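Umik Community Help
Home > Boards > Kitchen and canteen > Automation

Can a two-arm bench set-up lay trays and portion sachets yet?

Posted by cleltberg_canteen, Thursday

We run a staff canteen that sends out 200 trays at lunch. Each gets cutlery, a napkin, a cup and one or two sauce sachets. At the moment two people do this by hand from 10:30 onwards. I have been asked to find out whether a pair of small table-top arms could take over part of it. Budget is modest. I don't need it to be quick, but it has to run without someone standing next to it. Has anyone tried this with mixed items and not just one product?

Ionuț Surdu
14 replies on this board

Partly. It depends which item you mean, so take them separately.

Trays: yes. A stiff tray with a raised rim can be gripped at one edge by a parallel gripper. The load on the wrist is higher than you would expect when it is held by the short side, so keep it empty until it is down.

Cups: yes, if they stand upright and are spaced apart. See-through plastic gives depth cameras trouble. Opaque cups are easier.

Cutlery: yes from a rack, poor from a pile. Thin handles lying flat on a hard surface leave nothing for the fingers to close on. A soft mat helps.

Napkins: folded ones can be moved. Folding them is a separate job and I would leave it with a person.

Sachets: this is where most of the failures are. They are shiny, they slide, and they overlap, so the gripper picks up two or none. On our Zustura bench we logged 3,315 sachet picks in July, of which 2,851 were a single sachet at the first try. That is 86 per cent, which is not good enough to leave alone. Suction did better on flat sachets and worse on creased ones.
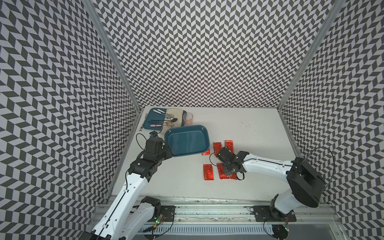

Pană replied that 86 per cent at first try is the wrong figure to plan with, as a missed pick only costs a few seconds while a double pick goes out on the tray unless something checks it. Weigh each tray at the end of the line and the doubles show up, provided your sachets are heavy enough against the spread in napkin weight. Ours were not, so we fed them from a chute, one at a time.

tray_line_2

We looked at it and didn't bother. Some 70 trays an hour was the best we were quoted, and a person still had to fill the racks. Buy a sachet dispenser.

Ionuț Surdu

Agreed on the chute. If the sachets arrive singly and the same way up, the arm has an easy job. At 70 an hour you would need just under three hours for your 200, so start the run before 09:00 or split the work.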